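# The long way round to a helping hand

There is a shared workshop in Pralham, up a flight of 72 stairs, where the kettle is always on and somebody has usually eaten the last biscuit. I went in September to see the Egilsson, a home-built robot named after the boat shed where its makers first met. They had told me to come for an hour, and I stayed until supper.

It's a slow sort of hobby, this. The parts list runs to 101 lines, and the shared notebook (a lovely, battered thing, full of crossings-out) records 2,334 small jobs, from printing brackets to redoing all the brackets they'd printed the week before! Cables, I was told with real feeling, take longer than anything else. Every joint wants its own wire, and every wire has to bend with the arm without snagging.
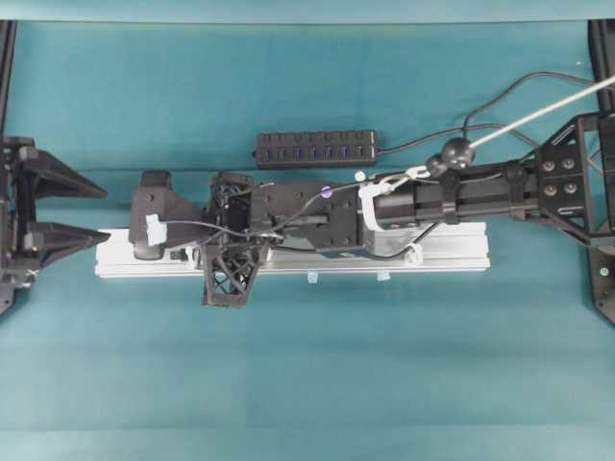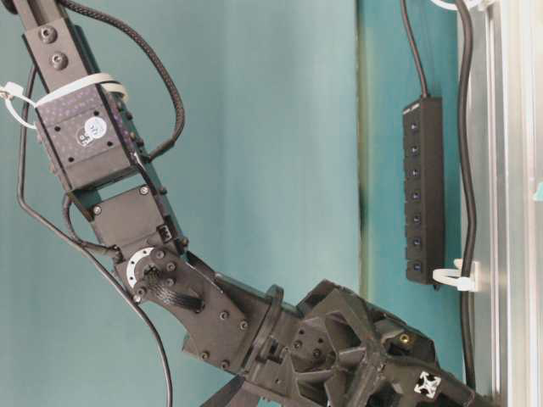 The group has six members, two of whom travel over from Zudcombe, and they argue very cheerfully about screws. One camp likes to fix everything down firmly and have done with it; the other prefers cable ties until the last possible moment, so that a bad idea can be snipped off before tea.

What they'd like, in the end, is a machine that can sort out a drawer of odd buttons for the repair café in Plermont. I asked when that might be, and there was a good deal of looking at the ceiling. Spring, perhaps. The gripper needs softer tips first, and they haven't yet agreed on the rubber.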